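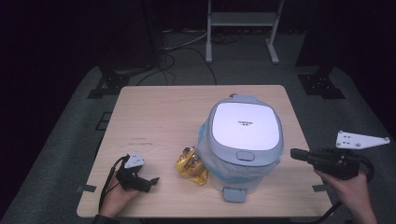 Table-clearing task with a small pedal bin and a snack wrapper, one gripper in each hand.

Reviews > Automation > Standards and Practice
Reading time: 3 minutes

The Rokau pair is a set of two wired hand-held grippers for recording manipulation demonstrations. It comes with a 38-page practice guide, and the guide is the main subject of this review. The hardware is competent and similar to other units in its class. The guide sets rules for how a session should be run, and most of them can be adopted with any gripper.

We worked through 400 episodes of one task, putting small trash into a tabletop bin, at our Drokimstead office.

Section 2 covers cable routing. The cable must leave the gripper on the side away from the jaws, run along the outside of the wrist and have enough slack for full elbow extension. This is sound. Section 2 also requires that floor cables be taped or covered within one step of the operator, a rule that many labs write down and few enforce.

Section 3 deals with the marker plates. They are to be checked for play before each session, and any episode recorded after a plate has been bumped is to be flagged. The guide gives no tolerance for play - a number would help. We used our own limit and rejected 11 episodes.

Section 4 is the weakest. It says objects should be placed "naturally" and moved between episodes, without saying how far or how often. Two operators will read that differently. We wrote a placement sheet with fixed zones and would advise others to do the same.

Section 5 asks for a finger inspection: screws seated, pivots free of play, both fingers parallel when closed. Rokau sets the interval at 3000 closures, which is longer than we would accept for plain plastic fingers. 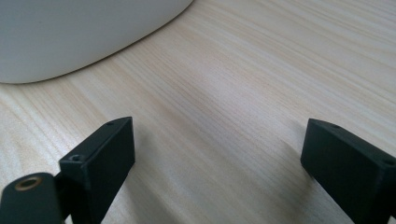 The support desk at Indau, the distributor, replied that the interval assumes soft objects only and that users handling rigid parts should halve it. That belongs in the guide.

Verdict: usable hardware, good cable and marker rules, incomplete placement rules. Buy it if you are prepared to write your own version of section 4.

Tags: hand-held grippers, data quality, operator safety

Comments (3)

Reader in Cáceres: We run unit 1502 and had the same trouble with section 4. Fixed zones solved it.

Guest: Does the guide say anything about rest breaks?

Guest: One line in section 6. No interval given.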